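Looking after wooden spoons

December 4, 2022
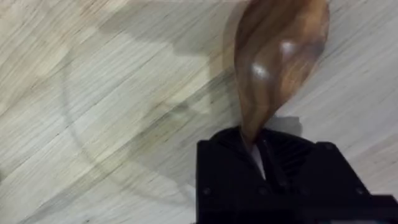
I oil my wooden spoons twice a year, once in September and once before Christmas, and I did the second round this morning. I used to leave it until they felt rough and grey, and by then it took several coats to bring them back. The dark brown one is my favourite of the lot. The grain curves round the bowl in light and dark bands, and the bowl is polished enough to catch the light. I bought it from a small shop called Riviere when we were on holiday, and it cost more than I would normally pay for a spoon. It gets used most days, mainly for porridge and onions.

The method is simple. Wash the spoons in hot water with a little washing-up liquid, dry them with a tea towel and stand them in a jug overnight. If any feel furry, rub them with fine sandpaper along the grain and wipe off the dust. Then put a bit of oil on an old cloth and rub it in all over, including the end of the handle, which I always used to forget. Leave them for 20 minutes, wipe off what hasn't soaked in, and leave them again until the next day.

For oil I use the food-safe mineral one from Pramico. I tried sunflower oil for a while and it went sticky and smelled stale after a few weeks. Loïc Moulin left a comment on my chopping board post to say he uses beeswax melted into the oil. I may try that next year, though I don't really want to clean wax out of a saucepan.

Mine never go in the dishwasher. I lost a good spatula that way, split from the top to halfway down. I also don't leave them sitting in a pan of soup, or at least I try not to.

The chopping boards still need doing. I ran out of clean cloths, so they will have to wait until the washing is dry.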